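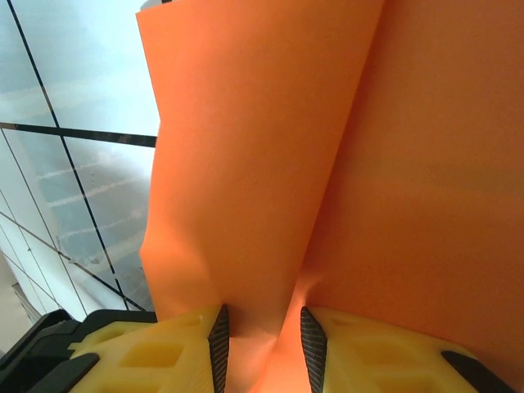 Visit report: Bresteo paper mill and Claltik converting works, 6/21/23

The Bresteo site makes uncoated coloured paper on a single machine. Reels leave by lorry for the Claltik works, where they are slit, sheeted and packed. Both sites were open to trade visitors in June and I saw them in one day, mill first. Parking at the mill is on the gravel by the weighbridge, and safety shoes are compulsory past the gatehouse.

## Stock preparation

Pulp arrives baled and is broken up in a vertical pulper. Dye is metered in after refining, ahead of the machine chest. The mill runs its shades from light to dark across a campaign, then washes the system out before starting again at the pale end. Yellow goes into orange without a full wash. Orange into red is the same. Blue always gets a full wash, and the off-shade paper made during the change is pulped again and used in dark grey board.

The shade is checked on a dried handsheet before the machine is committed. The lab holds a drawer of reference swatches, replaced each June, and keeps the old ones in black envelopes. I asked about drift between the handsheet and the reel. The answer was that the two sides of the sheet take dye differently, so they are measured separately and the customer's tolerance applies to the worse side.

## Paper machine

A Fourdrinier with a trim of 200 cm. On the day it was making 70 gsm offset in a mid green. The wire section was behind screens for the visit, and we saw it only from the gallery. The press and the dryers were open to view from floor level. Noise at the dry end made the guide hard to follow, and the headsets supplied (by Zwane) cut out twice near the drives.

The reel change was the best part of the morning. The full reel was lowered out, the web was torn across and the tail was taken up on the new spool at the first attempt. Moisture at the reel is held by a scanning gauge, and the trace was on a screen beside the control room window.

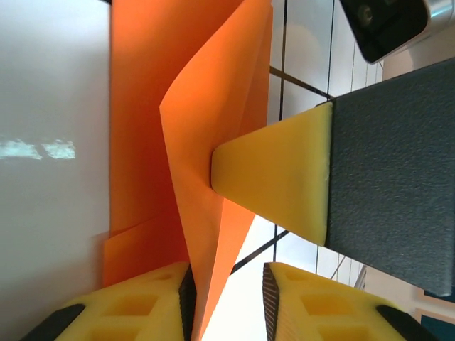

## Converting

Claltik is a short drive from the mill and much quieter. Reels are conditioned in the store before they are cut, and the humidity log is pinned to the door. The sheeter takes several reels at once. Grain direction is printed on every pallet ticket, long or short, which I would like to see more merchants do.

We were each given a sample fold to try, with and against the grain. At 70 gsm there is little in it. On the heavier card the fold against the grain cracked along the outer fibres, and the white core showed on one surface-tinted grade bought in from Jemirus. The mill's own grades are dyed through and showed no core.

Waste from the trim knives is drawn off by ducting, baled and returned to the mill sorted by colour. The range currently runs to 414 stock lines, counting each weight, size and shade separately.

## Notes for members

- Lightfastness data is issued on request, by shade. The oranges and pinks are rated lower than the browns.
- Minimum making for a special shade was not disclosed.
- The canteen at Claltik closes at two.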